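I gave up paper towels in October, mostly to see if I could. Lilian Kaijage did it last year and lent me her stack of old cotton rags, cut from two bedsheets.

The first week was annoying. I kept reaching for the roll. By the second Monday I had a bin for the dirty ones under the sink and had mostly stopped thinking about it. 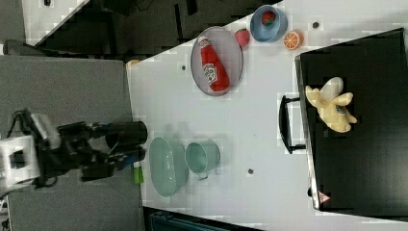 *Green colander and mug on the white table.*

Grease is still the hard part. I scrape pans with a spatula first, then use the worst rag I have. They go in a hot wash every 4 days. I haven't figured out what to do about bacon yet, so for now I bake it on a rack.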